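Subject: Re: [members] Moving our savings away from Prellero
Date: 2022-12-04

Hello all,

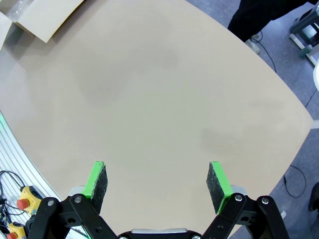

*The beige table, with the speckled floor behind it.*

> In November I got a letter from Prellero. They offer me a free talk with an
> adviser, only because I have a savings account there. Did other members
> receive it? Should I go?

Yes, I received the same letter, and I went to the branch in Ngau. The talk took almost 2 hours. The adviser was polite, but she only showed me funds from Stosik. When I asked for the yearly fee, she had to look for it in a second brochure.

I keep 2,753 in that account, so for me the fee matters a lot. I would have to pay 167 at the start, and I could not take the money out for five years without a penalty. I did not sign.

Furnerska has a plain savings plan with no entry fee. The interest is lower, but I understand every line of the contract. I am still comparing the two.

My suggestion: go if you are curious, but ask them to send the full price list before the meeting. Please also write to the list if your branch offered you something other than Stosik.

Kind regards from Ngau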